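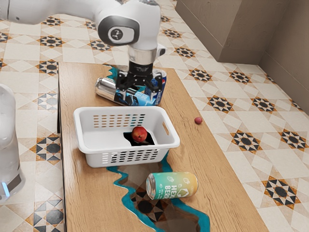 El equipo Avetti presenta su entorno simulado de clasificación de objetos para la final de enero

Plullham, lunes, 16 de diciembre de 2024

El equipo estudiantil Avetti, formado en el Taller de Robótica de la Escuela Técnica Qaisi, ha completado el entorno de simulación con el que concurrirá en enero a la final de la Liga Joton de Manipulación, competición para alumnado de formación técnica. El trabajo se ha desarrollado íntegramente en simulación, conforme a las bases de la categoría.

La prueba consiste en recoger objetos de uso cotidiano situados sobre una mesa y depositarlos en un recipiente mediante un brazo robótico con pinza paralela de dos dedos. Los participantes no reciben de antemano la disposición de los objetos. El programa de control debe localizar cada pieza, calcular un agarre válido y ejecutar la trayectoria sin intervención del operador.

Para la fase de preparación, el equipo ha modelado una mesa de madera clara sobre un suelo de baldosas con motivos de estrellas, una cesta blanca de plástico con ranuras y un conjunto de latas y fruta. La elección de los objetos responde a dificultades concretas: las latas tumbadas pueden rodar al primer contacto, las superficies metálicas producen reflejos que alteran la estimación de la posición y las piezas agrupadas reducen el espacio libre para los dedos de la pinza.

«El caso más costoso es el de varios envases juntos cerca del extremo de la mesa», explica Hiba Issa, responsable de planificación de movimientos. «Con una lata en pie y otra tumbada a su lado, la orientación de la muñeca que sirve para la primera provoca una colisión con la segunda. La solución adoptada evalúa 30 orientaciones candidatas por objeto y descarta las que invaden el volumen de los objetos vecinos».

El módulo de percepción, a cargo de Da-eun Ahn, se ha entrenado con más de 3000 escenas generadas por el propio simulador. En ellas varían la iluminación, la textura de las superficies, la posición de la cesta y el número de objetos. Los que quedan fuera del alcance del brazo, incluidos los que se encuentran en el suelo, se clasifican como no recuperables y se excluyen de la secuencia de agarre.

La validación interna comprende 2000 ejecuciones. De cada una se conserva el registro de las posiciones articulares, la apertura de la pinza y el resultado final. Nizar Haddadin, encargado de las pruebas, señala que la causa de fallo más frecuente es el deslizamiento de las latas durante la elevación, atribuible a un coeficiente de fricción demasiado bajo en los modelos iniciales. El parámetro se ha corregido en la versión que se entregará a la organización.

El Taller de Robótica es una asignatura optativa de segundo curso. El alumnado dedica el primer trimestre a la cinemática y a la programación del controlador, y el segundo a la integración de la percepción. La coordinación corresponde al profesor Nabil Salameh, que ha supervisado la redacción de la memoria técnica exigida por las bases.

«La memoria debe permitir que otro grupo reproduzca los resultados con la misma configuración», indica Salameh. «Se han documentado las versiones del software, las semillas aleatorias y los modelos geométricos de todos los objetos».

En la final, cada equipo dispondrá de 20 minutos para completar las escenas asignadas por el jurado. La puntuación tendrá en cuenta los objetos depositados en la cesta, las colisiones registradas y el tiempo empleado. Wissam Nasrallah, coordinador técnico de la liga, ha confirmado que las escenas se entregarán a los equipos en el momento de iniciar la prueba.

Avetti publicará el código del planificador y los modelos de los objetos una vez concluida la competición. Los centros interesados en utilizar el material en sus clases pueden solicitarlo a la secretaría de la Escuela Técnica Qaisi, en Plullham.

Contacto para medios: Gabinete de comunicación, Escuela Técnica Qaisi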